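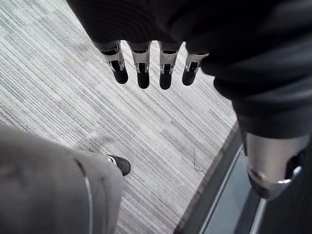

Four metal fingers with black tips, over a striped carpet.

Circular references have a bad name in financial modeling, and most of it is earned. A workbook that calculates interest on average debt, then uses that interest to work out how much debt is needed, will chase its own tail until the iteration limit stops it. Usually it settles. When it doesn't, a single error value can spread through every linked sheet and stay there after the bad input has been fixed.

Barrett Schumacher has reviewed project finance models for lenders since leaving Stoica, a mid-sized advisory firm, and he keeps a log of what he finds. It now covers 131 workbooks. The circular ones share a pattern. Iterative calculation was switched on early, often by someone who wanted a warning box to go away, and later mistakes were hidden by the same setting.

"You turn it on for one loop you understand," he says. "Then it permits all the loops you don't."

One of the worst cases was a toll bridge model for Garneddale. The debt sizing sheet had 900 rows. The intended loop ran through construction interest and fees. A second loop, added in August by a junior analyst, linked the reserve account to its own opening balance. Both converged. The second converged to a different number depending on which sheet had been calculated first.

The usual fix is a copy-and-paste macro. The calculated interest line is pasted as values into a second line, the model reads from the pasted line, and a check cell measures the gap between them. The macro repeats until the gap is zero. There is no live loop, so the file can be audited from start to finish. The cost is that outputs are stale whenever an input changes and the macro has not been run.

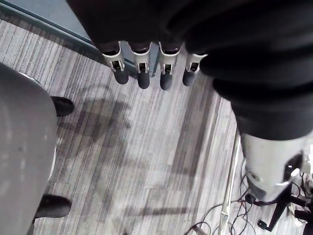 Fingers in a row, with cut-outs in their light metal shells.

Li-hua Hsu, who builds models at Gruris, prefers to remove the loop with algebra. If interest is charged on the average of opening and closing balances, the closing balance can be solved for directly in one formula. Her template for the Grustden port refinancing does this across 465 monthly columns. It recalculates instantly and needs no macro.

Schumacher has reservations. The formula breaks when a cash sweep hits a cap, and few readers can check it by eye. Hsu accepts the first point and handles the cap with a separate test row.

On the second, she supplies a short proof on the notes sheet. Schumacher would still ask for a check cell, and her current version of the template has one at the top of each sheet.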